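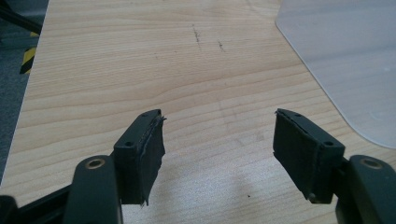
**Trillari hand-held gripper kit, reviewed for a student robotics club**

Our club bought two of these in July for the manipulation project. The kit ships as printed arms, fasteners, bushings and a sheet of pad material. Assembly took one evening per unit. The instructions are adequate except for the pivot step, where the drawing shows the left arm twice.

**Mechanics.** The pivots are the best part. After 200 practice picks per student there is no play we can feel, and the fingers still close square. The arms are stiff enough for anything a student should be lifting with them.

**Pads.** The weak point. Ours are dark gray, and the edges fray. The left one is worse, with a peeling layer and a torn flap at the lower corner. Grip on smooth parts drops once the edge starts to lift. The holders unscrew, so a swap is quick, but Trillari sells pads only in packs of 24.

**Fit for a class.** Fine for high school and up. Dexter Whitlock ran it with 21 students sharing both units, which was too many. Smaller hands tire in long sessions.

We also tried the Bunon kit. It costs less, but the arms flex under load.

Recommended, with a pack of pads in the same order.

Gus Pettigrew, Adbridge Robotics Club
30 Jan 2022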